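Supper Club Minutes, and a Word About the Dumplings
March 23, 2018
By Domenica Oberholzer

Okay, minutes! I promised I'd have these up before the weekend got away from me, and I'm typing with one hand and eating leftover plum cake with the other, so forgive the crumbs. If you were at the Stukton Supper Club meeting you can skip to the bit where I write down what you signed up for (I know you forgot). If you weren't, you missed a very good pot of soup.

We got going late, my fault entirely, as I'd left the agenda on the kitchen counter next to the butter. I read it off my phone instead. Gil took the chair, I took notes, and everybody else took seconds. The minutes of the last meeting were passed with one correction: the braise was made with cider, I wrote beer, and I have been told about it by three separate people now. Cider! It was cider. It's a lovely braise and the full recipe is coming, I just need to work out what "a good glug" means in cups.

First up was the soup, because it was in front of us. Everyone wanted to know what was in it and I said I'd put it in the minutes, so: leeks, potatoes, a parsnip that needed using, chicken stock, and a big spoonful of grainy mustard stirred in right at the end. Sweat the leeks slowly in butter with a lid on. Give them a good twenty minutes, more if you've got it, and don't let them brown. I finish with cream but Gil has it with buttermilk and a lot of black pepper, and I had both bowls and I'm not choosing.

Then money. We have 449 dollars in the tin, which is the most we've ever had, and the room got a bit giddy. Suggestions included a second big stockpot, a proper knife sharpener, a trip to the Cludisow cheese people, and (this one was me) an enormous copper jam pan that I have wanted since I was a child. The jam pan did not find a seconder. We voted for the stockpot, with only me holding out, and the rest stays in the tin toward the July picnic. I'm asked to record that the stockpot must have a lid that fits. Noted, underlined.
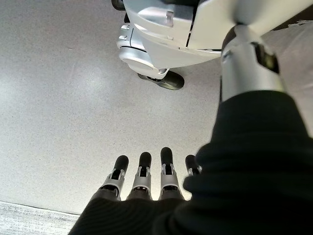 Club Business: Recipes & Menus

Dumplings took up most of the evening, and I'm glad they did. For anyone new, we've been trying to settle on one dumpling recipe for the club booklet since before Christmas, and we have two camps. One lot does the Zaltberg kind, which my grandmother made – stale bread soaked in milk, an egg, nutmeg, plenty of parsley, rolled in damp hands and poached. The other lot does a plain suet dumpling dropped on top of the stew for the last bit of cooking, so you get that crusty top and a soft bottom.

I made my case for the bread ones. They're thrifty, they're gorgeous fried in butter the next day, and they freeze well. I did have to admit that mine fell apart the last time I made them for company, and I served the whole thing as a thick soup and said nothing. Gil said his mother squeezed the bread until her knuckles went white and that I was probably leaving too much milk in. I probably am! I tried it his way this morning with half a batch and they held together beautifully, so I take back what I muttered.

The suet side argued that theirs take five minutes and a child can make them. Fair enough. There was a suggestion of grating in some sharp cheddar and I watched the whole table go quiet and thoughtful, so I think we'll be seeing cheese dumplings before long.

Decision: both go in the booklet, on facing pages. I'm writing up the bread ones and Gil is writing up the suet ones, and we've each been held to one page. I asked for a page and a half and was refused.

The booklet itself now has 23 recipes in it, counting those two. We're short on vegetables and very, very long on cake. I read out the list and it was cake, cake, shortbread, cake, chutney, cake. So please, if you've got a good thing you do with cabbage or carrots or beets, write it down and send it over. It doesn't need to be fancy. The red cabbage with apple that was on the table in the fall would be perfect, and I can't remember who brought it, so if it was you, speak up!

We also agreed how recipes should be written, after a long wander around the subject of sticks of butter. Cups and spoons first, weights in brackets if you know them. Oven temperature at the top. Say what size pan. I've had two sent to me now that just say "bake in the usual tin," and I don't know your usual tin.

July picnic next. We'll do six cold dishes and everyone brings their own plates and forks. So far we have:

Cold roast chicken with tarragon mayonnaise – me
Potato salad (the vinegar one, no egg) – Gil
Cucumber and dill – still open
Something with beans – still open
A savory tart – still open
A big fruit thing, berries if they're in – still open

You'll notice that's an awful lot of open. I'm going to start assigning them if I don't hear from people, and I'll be ruthless about the beans. Bread we're buying. Lemonade I'm making from scratch, with the peel steeped overnight in the sugar, and it's so much better that way that I've stopped making it any other.

Any other business. Somebody's blue casserole dish is still at my house, the deep one with the chip in one handle. I've been using it and I'm getting attached. There was a complaint that last month's supper had no green thing on the table, and I accept that, I thought the pickles counted. We had a short and fairly heated talk about whether garlic belongs in a cream sauce for chicken, and I'm recording only that there were strong feelings. And a request that we start at six and eat at six, with the talking done over the food and not before it. Carried without a single grumble.

Next menu is a pot roast with carrots and onions, buttered noodles, a salad (a green one!), and rhubarb crumble if the rhubarb cooperates. Mine's just poking up and looking very pink and promising. I'm on crumble. Gil's on pot roast and wants it known he's starting it the night before.

We finished up with coffee and the last of the plum cake, apart from the piece I'm eating now. Send me your vegetable recipes, and come get your casserole dish.

Recent Posts
Leek and Mustard Soup, Two Ways
What I Do With Stale Bread
Plum Cake for a Crowd
The Cider Braise (Corrected)
Overnight Lemonade
Buttered Noodles and Other Suppers for Tired People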